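Since February I am collecting demonstrations for a small pick-up policy, and I promised some readers that I would write down how I do it. I am not an expert in this field. I learned most of it by making the same mistakes several times, so please read this as notes and not as a tutorial.

The project has the name Trelau. It is a simulated room with one arm, one round gray table and a collection of small things that can be put on it. I drive the arm by hand from my desk and the program saves everything: what the cameras show, where the joints are, what my hand commanded. Later a network has to learn from these recordings to do the same thing without me.

At this moment I have 1848 episodes. It sounds like a lot, but when I look at them by object, some objects are still very poor. Long thin black things are the worst. The gripper is also black, and from the wrist camera the two are easily confused, at least for my eyes and probably also for the network.
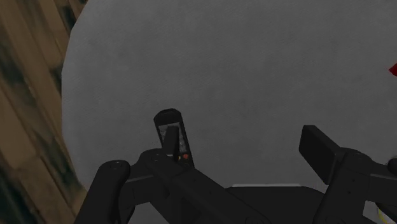
*Wrist view, fingers open, black handheld on the table.*

The wrist camera is the one I trust the most when I drive. When the object stands between the two fingers in this view, I know that I can continue down. In my first sessions I looked only at the room camera and I came down too far to one side again and again. Those episodes I did not delete. I gave them another label, and I will perhaps use them when I train the part that decides if a grasp is good.

What I had to learn is to be slow in a regular way. When I began, I moved fast over the table and then I waited a long time above the object, thinking. The network learned this too! My first trained policy went to the object and then stayed in the air for a long time, as if it had also something to think about. I needed two evenings to understand that the fault was in my data. Now I decide before I start the recording which object I want and from which side, and if I hesitate in the middle, I stop and make the episode again.

My rules for one session are simple:

- 10 episodes for each arrangement of the table, then I change the arrangement
- the target is written in the episode note before the arm moves
- after each block I watch the recordings one time at double speed
- no recording after 9 in the evening (I tried, and the quality is visibly lower)

The other objects matter as well. If only the target is on the table, the policy learns "go to the thing", and it has no reason to look at what the thing is. So I put other objects with it, with different shapes and colors, and I leave space between them. Crowded tables I want to try later. I did try them once with the older version of the scene, which I called Nillach, and the result was too difficult for me to drive, even before any learning.
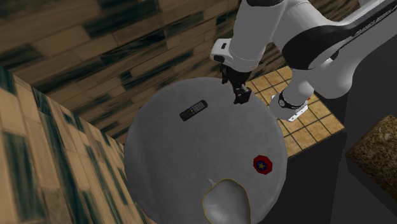 Nisow Notebook, no. 9

For an arrangement with a remote control, a red octagonal piece with a star on it and a white pear shape, I take each of them as target in turn. The remote is the most interesting of the three, as its angle decides how the wrist must turn. I try to record it at many angles, but when I made a plot of my data I saw that I have a habit: most of my remotes lie in nearly the same diagonal. I did not notice this while I was placing them. Now a short script chooses the angle for me.

The script is part of Hourani, my folder of small tools. It also checks if an episode has missing images and if the note is empty. About one episode in thirty has some problem of this type, usually the empty note.

Next I want to change the textures of the floor and the walls more often. The wood planks are in almost all of my recordings and I am a little afraid that the policy likes them too much. I will also record more of the white objects, where the shadow is sometimes the only clear border I have when I drive.

If somebody has experience with how many angles are enough for one long object, please write me in the comments.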